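Search the guide Enter keyword Go

Orus Hand-Held Gripper: Set-Up Guide
Section 7. Running the fabric demonstration on an open day
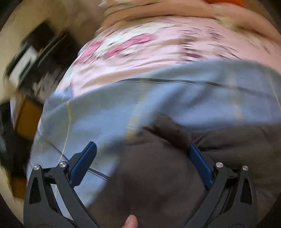
Fig. 7-1. Gripper jaws open at the fabric, blue pads facing each other.

This section covers the visitor demonstration as run at the Skunevov open day. Read section 2 first if you have not fitted the pads before.

Before visitors arrive

1. Check both gripping pads. They should sit flat on the inner faces of the jaws. Replace a pad if its tip is lifting.
2. Open and close the jaws a few times with nothing between them. The pivots should move freely.
3. Set out the fabrics. Use several colours so that people standing at the back can follow which piece is being picked.
4. Start the Neves recorder and check that there is space for 2000 grips.

Giving the demonstration

5. Bring the open jaws up to the bundle and stop. Let visitors look at the gap between the pads.
6. Close slowly on one fold, lift it clear, then lower it and release.
7. Offer the gripper to a visitor. Stand on their free side.

CAUTION: Keep fingers away from the pivots while the jaws are closing. Children may use the gripper only with an adult holding it too.

Note: Loose threads can catch in the openings of the side plates. Trim them before you start and look again between groups.

Note: Fast movements blur the recording. If the playback is to be shown on the Fovimia screen, ask the visitor to move more slowly.

After the last group

8. Stop the recorder before putting the gripper down.
9. Wipe the pads with a dry cloth.
10. Report any damage to Ebbe Fjeld at the demonstration desk.

Section revised 2024-07-10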